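Irén Veres: my new album "Foltden" is finished, and I'm taking it on the road

PRINDSTEAD, March 30, 2022

Hello, it's Irén. My label, Staketti, usually gets somebody sensible to write these, but I asked if I could do this one myself and they said yes (brave of them!). So, the news first: my third album is called "Foltden", it's out in November, and there's a run of small shows to go with it.

Foltden is the village where my gran lived, and where I learned to play on a piano that had four dead keys and smelled of soup. I wrote most of these songs with those notes missing, out of habit I suppose, and when I finally sat down at a decent instrument I found I didn't want to fill the gaps in. You'll hear it most on "Salt Road" and "The Other Kitchen". The rest is guitar, harmonium, a bit of clarinet and me singing rather closer to the microphone than I used to.

We recorded it at Takács, a studio over a tile shop in Prindstead, in eleven days spread over one very cold winter. Mostly live, mostly second or third takes. I'd turn up with a verse and a half, we'd have tea, and by the evening there would be a song or there wouldn't. 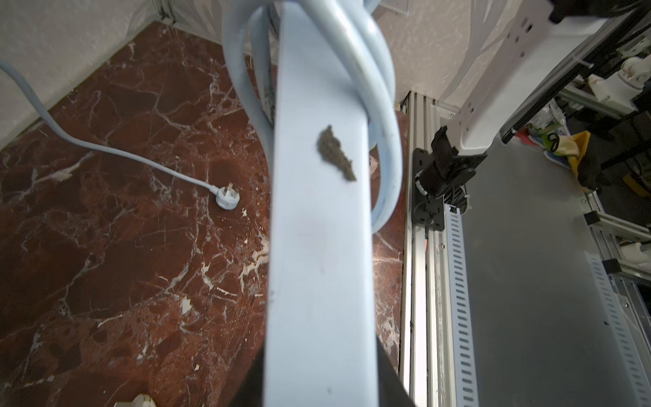
There are ten tracks in all, and one of them, "Lodger", is nearly nine minutes long. Staketti did ask, very politely, whether it might be shorter. I tried! I took out the middle verse, played it to my sister over the phone, and she asked where the middle verse had gone. So it's back in, and it closes side one.

The first single is "Ferry Money", which I wrote on the back of a parking ticket and which is the nearest I've ever come to something you could dance to. Slowly. With a friend holding your coat. It comes out ahead of the album along with a B-side, an old waltz my gran used to hum that I've never found the name of. If you recognise it, please write to me, I'd love to know what I've been singing all these years.

On the vinyl: we're pressing 1043 copies, and 300 of those come with a lyric booklet in my own handwriting. I've been practising my capital letters. The booklet copies go to the mailing list first, all 2558 of you, so I'm sorry in advance to anyone who misses out, and the words will be up on the website for everybody anyway. There will be a CD too, and the usual downloads.

The launch show is at the Corn Hall in Prindstead, which holds 321 people if the balcony is open (it will be, I checked). I'll play the whole album in order, have a break, then come back and do older songs with whoever is still in the building. I'm hoping to get "Paper Boats" back on its feet for that, a song I haven't sung in front of anyone for years and still can't get through without looking at the words.

After that I'm off round the country for the rest of the month, with a clarinettist, a harmonium in a flight case and a car that doesn't like hills. Dates and venues go up on the Staketti website as each one is settled. If you run a small hall or an arts centre and you'd like us to come, do get in touch, we don't need much of a stage.

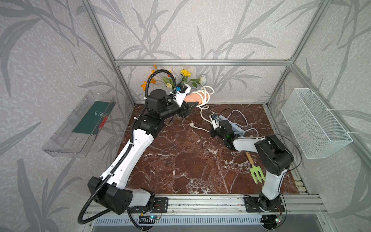 Notes for editors

Artist: Irén Veres
Title: "Foltden"
Label: Staketti
Formats: vinyl, CD, download
Release: November
First single: "Ferry Money"
Recorded at: Takács, Prindstead

Advance copies and interviews can be arranged through the Staketti press office. I'm happy to talk on the phone or in person, and mornings are best.

ENDS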